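Two grippers, one black case, and my bad mood

September 26, 2018

I had promised myself I would not write another gripper post this year. Then Lurketti put out their new parallel jaw model with a product page that used the word "effortless" four times, and the shop I do contract work for wanted an opinion on whether to switch. So I spent more of the month than I planned on running the Lurketti against our old Fidwood jaws, and I have come out of it about as grumpy as I went in.

Some background for anyone who landed here from a search. We have a two-arm station that does packing work. The arms are fine. I have complained about the controller before (see the long Kalogeropoulos post, where I was probably too kind) but the arms do what they are told. What goes wrong is nearly always at the last inch, where a pair of fingers has to close on something that doesn't want to be closed on. Soft things are the worst. A rigid part either is in the jaws or isn't. Foam will let you think you have it, and then it slowly rolls out while the arm is swinging over, and the gripper reports a perfectly good grip the whole way because the fingers stopped where it expected them to stop.

Lurketti claims their force sensing fixes this. Fidwood makes no claims at all, as far as I can find, because their documentation consists of a wiring diagram and a page about warranty.

My test was dull on purpose. A round, soft pink thing goes on the table next to a hard-shell case, the case has to be open, the pink thing has to go in. I ran 60 attempts per gripper, same arm, same approach speed, same table. I did not use the vendor's demo object, which is a sort of rubbery cube that I could pick up with two spoons. I let the head camera view decide where the object was, with no fixture and no tape marks, because in real work I don't get tape marks either.

A few views from the head camera, in no special order.

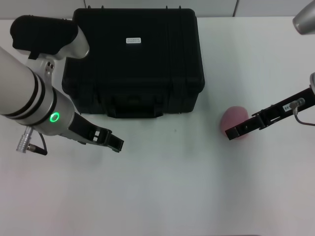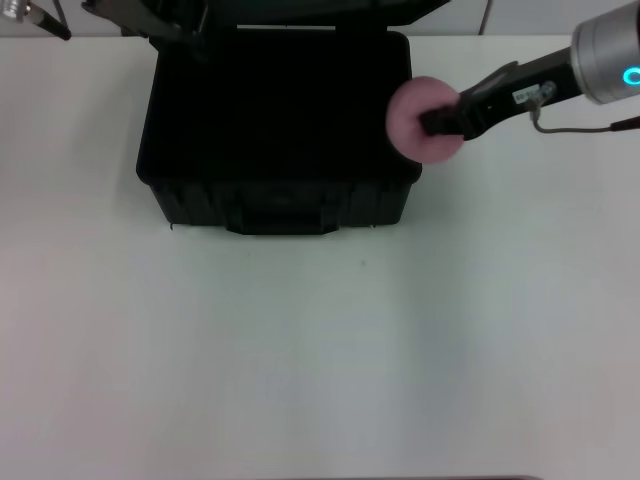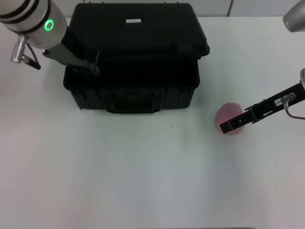
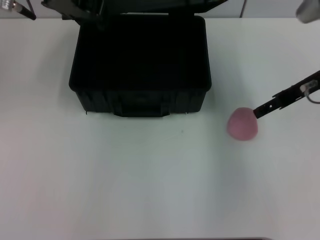
One reader, Tanolbridge, had already written to me after I mentioned the test in the last post, saying that a single soft object tells you nothing and that I was going to end up rating the foam. Fair enough, and I'll half accept it. If you buy a gripper to handle bottles, please ignore everything I say. But I would answer that a vendor who puts "any object, any shape" at the top of the page has invited me to pick the object. I picked a squishy one.

Now the numbers. The Fidwood jaws dropped or missed 17 of their 60. The Lurketti dropped or missed fewer, and I am going to be annoying and not make a headline of how many fewer, because the first batch was done with their default force setting and the second batch was done after I had fiddled with it, and I don't think those should be added together. With the defaults it was no better than what we have. After a full afternoon of tuning it was clearly better. You may draw the obvious conclusion, that an afternoon of tuning is worth something, and I would like to see what the same afternoon would do for the Fidwood. I haven't done that yet. I should have done it first.

What I did like: the Lurketti fingers open wide enough that I could come down at a slant and still have some room for error. On a table with a tall case near the back, a slanted approach matters more than the spec sheet lets on. Coming straight down is lovely until there is a lid in the way of your wrist. With the old jaws I had to be much fussier about the angle, and several of those misses were really me being greedy about where the object could sit.

What I did not like: the cable. I have written this sentence about every gripper I've ever tested and I will keep writing it. The cable leaves the gripper, makes a loop, and goes back toward the arm, and that loop is one more thing to think about each time you plan a move past the rim of a box. Somebody at every one of these companies must have tried to reach into a box at least once. I would pay real money for a connector that pointed somewhere sensible.

I also did not like the software. The force reading updates 2 times a second in the panel that ships with it. I assume it is faster underneath — it would have to be — but if I can't see it, I can't tune against it, so I ended up logging raw values and reading them in a spreadsheet like it was 1998. One run gave me 2,552 rows and a headache. The useful part was maybe ten of those rows, right where the foam starts to give.

Would I switch? Not on this. The price difference buys a lot of rubber finger pads, and pads are what I suspect is doing most of the good work on the Lurketti. The obvious next thing is to put softer pads on the Fidwood and run the same 60 again, with the afternoon of tuning included this time. The loaner goes back in December, so there's time to do it properly, and I'll run a bottle or two through as well so that Tanolbridge will leave me alone.

If anyone has found pads that fit the older Fidwood fingers without drilling, the comments are open.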